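Carte mère de serveur d'occasion : quel ordre pour remonter la RAM et le processeur ?
Forum Matériel > Serveurs et récup

clistlow42 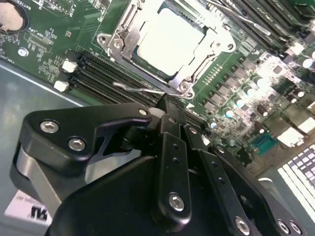 Bonjour, j'ai racheté cette carte avec son châssis à un particulier, 70 euros le tout. Je compte la nettoyer puis ajouter des barrettes. Je commence par la mémoire ou par le socket ?

Ermanno Bortolotti
Le socket d'abord. Sur ta carte, le levier passe au-dessus des slots mémoire, donc avec des barrettes en place tu vas te gêner toi-même.

zeseck
Pas d'accord. Si le processeur est déjà monté et que la pâte est correcte, on n'y touche pas. J'ai tordu des broches en juillet en voulant « juste vérifier » – carte à la poubelle.

Ermanno Bortolotti
Sur du matériel d'occasion, je refais toujours la pâte. Chacun sa méthode.

hueimei_h
Tu as la référence de la carte ? Les slots à remplir en premier changent d'un modèle à l'autre, regarde le manuel avant d'acheter.

clistlow42
Pas encore relevée, je regarde ce soir. Et pour la poussière dans les slots ?

zeseck
Bombe d'air sec, par petits coups, carte inclinée. Pas d'aspirateur.

Ermanno Bortolotti
Pareil. Et pinceau antistatique autour du socket, jamais dedans.

clistlow42
Merci, je poste la référence dès que je l'ai.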